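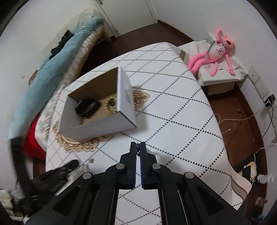
Packing up the Dilside flat

Boxing day at last - the bedroom one, that is! We've had the keys to the new place in Clornstead since June and I've finally started on the little stuff. The bed makes the best packing bench ever, and I love that medallion sheet so much it's going in last. First in the white box was the round black piece, tucked up near the back wall. Plenty of room left around it for socks and tea towels (my favourite padding). Over 80 things still on the list, and the blue quilt is one of them!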